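About Paiva

Hi, and thanks for clicking through to this page! I'm the person who started Paiva, and I'm also the one who answers the phone most mornings. We help small offices sort out their shared rooms: the meeting tables, the supply shelves, the drawers everyone has given up on. I spend most of my week at a table with somebody's mugs, cables and paperwork, and I love it.

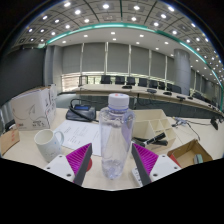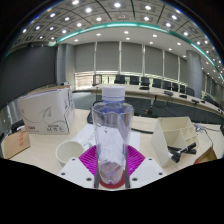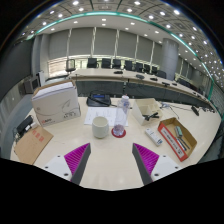
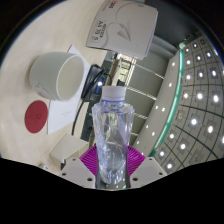

Meeting table with a water bottle, a white cup or mug and some printed sheets

I got into this after years at Starnex, where I booked the rooms and (surprise!) ended up clearing them too. You learn a lot about a company from its big table. There's always a drink, there's always paper under the drink, and there's a cable going somewhere. So the first thing I ask a new client is where the cups live. If the answer takes longer than a minute, that's where we start.

We're small and we like it that way. There are 8 of us now, working out of two rooms above the print shop in Plirna, and since February we've had a second base in Erkitz for clients on that side of the river. Last year we did 188 rooms between us, from a dentist's break room to a really huge boardroom with a carpet I still think about.

A typical visit is two hours. We go through what's on the table, put paper with paper, find the bottles and cups a proper spot (I'm a big believer in coasters, ask anyone here), and box up whatever belongs in another room. Then we write labels. I do mine by hand, but we have a label printer if you'd prefer something you can read!

We don't sell furniture and we don't do homes, sorry. If you have a shared room that's driving you nuts, send us a message through the contact page and tell me what's on the table.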